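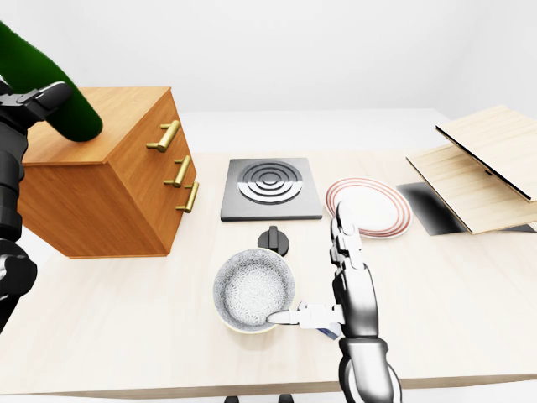
A small three-drawer cabinet with brass-colored bar handles.

Questions about refinishing small wooden furniture

I'm Agata Cirillo, and I run the weekend refinishing classes at Murolwood. The same questions land in my inbox after every class (keep them coming, I love them!), so I've put my answers on one page. Last updated Mar 9, 2026.

Do I have to strip the old finish completely?
Often you don't! If the old finish is sound and you're going over it with something compatible, a good cleaning and a light scuff sand will do. Strip it if it's flaking, gummy, or if you want to change the color of the wood itself with a stain.

How can I tell what finish is on there now?
Find a hidden spot, like the inside of a leg, and dab on a little denatured alcohol with a cotton swab. Shellac goes sticky fast. If nothing happens, try lacquer thinner on a fresh spot, which will soften lacquer. If that does nothing either, you probably have some kind of varnish or polyurethane. Open a window first, please, and wear gloves.

What about really old paint?
Test it for lead before you sand anything. If the test is positive, or you can't tell, don't bring the piece to class. Call us and we'll talk through your choices.

Which sandpaper should I buy?
For most small pieces, 120, then 180, then 220. Go with the grain and stop to feel the surface with your hand, because your fingers will catch scratches your eyes miss. Veneer is thin, so start at 180 and keep the power sander away from the edges.

Why did my pine come out blotchy?
Pine soaks up stain unevenly, and so do cherry and birch. Use a pre-stain conditioner, or switch to a gel stain, which sits closer to the surface. I'm a huge fan of gel stain on pine. Try it on the back of a drawer first and let it dry before you decide.

Can I put new handles on old drawers?
Yes, and it's my favorite part of any project! Measure the old holes from center to center and take that number shopping with you. If nothing fits, fill the holes with glued dowel, sand flush, and drill new ones using a cardboard template so every drawer matches. Do all your drilling before the final coat.

My drawers stick. Is there a quick fix?
Rub a plain white candle along the runners and the bottom edges of the drawer sides. If it still sticks, look for shiny spots where wood is rubbing wood and sand those lightly. Drawers swell in humid weather, so don't take off too much in summer or you'll have a rattly drawer by February.

How long until I can use the piece?
Water-based finishes feel dry in a few hours but need longer to harden. I wait 14 days before setting a lamp on top. Oil finishes vary a lot, so go by the can.

What do I do with oily rags?
Lay them flat outdoors, in a single layer, until they're fully dry and stiff. Never ball them up or toss them in the trash wet. They can catch fire on their own, and I repeat this one in every class.

How big are the classes, and what can I bring?
We take 12 people at a time in the Grernilmont workshop. Bring one piece you can carry in by yourself. Nightstands, stools, boxes, and little cabinets are all perfect. Sandpaper and gloves are on us.

Do I need any experience?
None at all. If you can hold a brush, come along!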